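Masking static pixels before training a wrist-cam grasp policy

Quick writeup of what we do at Flikach before every training run on the Tenska data. Took me way too long to find this the first time so posting it. Assumes you already have episodes on disk and a working loader.

The problem. Policy does great on the bench it was trained on. Move it to the other bench, falls apart. Ours had latched onto marks in the tabletop. Scratches, scuffs, stuff you stop seeing after a week. The fix is a saliency check first, then a patch augmentation.

What you need:
- 15 episodes minimum, same bench, objects in different spots
- a checkpoint that already grasps okay
- the Storden scripts, or your own occlusion loop

Step 1. Pull the approach frames. Last 27 before the fingers start to close. Earlier ones are mostly table and they drown everything else out.

Step 2. Run occlusion. Gray square, slide it over the image, log how much the predicted action moves. Big change = the policy cares about that patch. Use a stride of 12. Smaller is prettier but you will be waiting untill lunch.

Step 3. Look at the raw frames next to the heat maps. With your eyes. Don't skip to the averages, I did that in June and lost most of a week.

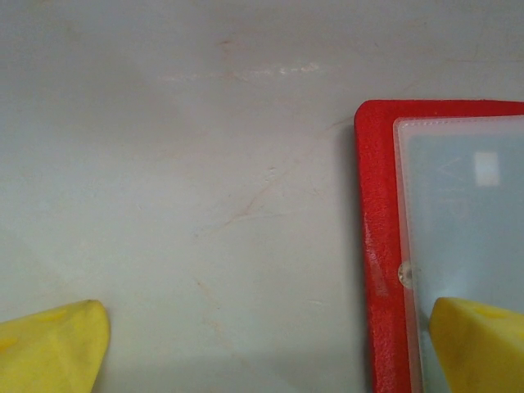 Raw wrist view, red case at right. Watch the white scuff near the top and the thin pinkish lines running down-left from the corner of the case.

On views like this check three regions. The object edge, the fingers, the bare table. You want heat on the edge. Some on the fingers is fine, they sit in nearly the same place every time. Heat on the table marks is the bug. Glare too, a bright spot on shiny plastic pulls the policy hard and it shifts whenever the lights do.

Step 4. Build the table mask. We segment object and fingers, everything left over is table. Grow the object mask by 15 pixels first so the shadow along the edge stays in. The shadow is useful, keep it.

Step 5. Swap the table. Paste patches from other benches into the masked area, new patch per episode. NOT per frame, flicker teaches it to ignore the whole background and the height estimates go bad.

Step 6. Retrain from scratch. Fine tuning kept the old habit for us, the Ojeda bench runs looked exactly the same as before.

Step 7. Rerun step 2 on the new checkpoint, same frames, same stride. Compare side by side.

If the heat is still on the table, your mask is probly leaking. Dump a few masks and check around the fingertips first.

Transparent and frosted parts are still a mess in segmentation. We fix those by hand for now. Will update the scripts when theres something better.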